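Zokon Sets Aside Funds for Two-Arm Training Cells, Invites Area Shops to Plan Along

ZEKCOMBE – Zokon is pleased to share that it has approved its equipment plan for the coming year, and that a good part of it will go toward tabletop two-arm robot cells for the training floor in Zekcombe. The plan came together after a long winter of talking with the small manufacturers who send their people to us, and we are grateful to every one of them for being so frank about what they can and can't afford.

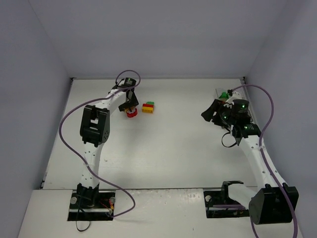 The cells will be supplied by Purba and run on Clavix, the scheduling software our instructors already know well. Spare grippers, cables and service visits have their own line in the budget this time – a lesson we learned the hard way with our last purchase.

"People always ask me what the arm costs, and I always ask them what the second year costs," said Valbona Todorova, who leads equipment planning at Zokon. "I would so much like our neighbors to have that talk before they sign anything."

Shops thinking about a purchase of their own are warmly invited to a planning morning on Saturday, led by Haziq Hutapea. Seats are $99 per company, lunch included, and we have room for 2 people from each. Please bring your floor plan, even if it's only a pencil sketch.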